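Workshop Notebook, Gripper Evaluation
Project Enari, Prarcombe bench
January, entry 57
Recorded by Keir Shearer

1. Purpose

This entry continues the comparison between the Prastov finger set and the Ye finger set on the hand-held tool. The previous entry covered rigid cartons only. The present session extends the work to glossy retail packaging, which the group agreed to include before any fingers are ordered in quantity.

2. Setup

The wrist camera was left at the short working distance used in the carton trials. Exposure was fixed at the start of the session and was not adjusted between finger sets. Controller firmware is build 3742 for both sets. The closing force limit was held at 20 N. Colleagues repeating the work should confirm this limit at the controller, as the display on the tool handle rounds the value.

The object for this part of the session was the red package with yellow labels. It is held upright for the grasp, with one finger on each side in the lower half of the package.

3. Observations

3.1 Prastov set. Closing was smooth and the fingers met the package squarely on most attempts. On 2 attempts the package turned slightly during the lift. Both were recorded as partial grasps under the rule adopted in the carton trials.

3.2 Ye set. Closing was slower at the same setting. No turning was noted during the lift. The left finger returned to its open position with a short delay, and the linkage should be inspected before the next session.

3.3 Camera. At this range the label text runs out of view at the top and bottom, and the glossy surface returns a strong white glare on the upper left of the package. The large "PE" mark and the heading "WARM TIPS:" can be read. The company name is incomplete, with only "ry Co.,Ltd." legible. Label reading should therefore be done on the approach, before the fingers close. The dark green fingers stand out well against the red package, which should help the contact-point marking.
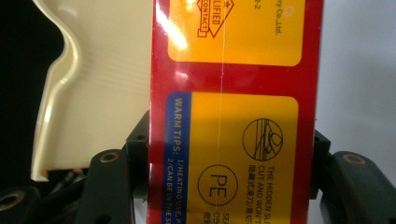

4. Actions

4.1 Repeat the Prastov lifts with the contact point moved closer to the middle of the package. Keep the force limit unchanged.

4.2 Inspect the left linkage on the Ye set and record the result on the tool card.

4.3 Request a diffuser for the bench lamp. If none is in stores, test a lower lamp position first.

4.4 Copy the session files to the Enari folder under the entry number. Soft pouches are held over to the next entry.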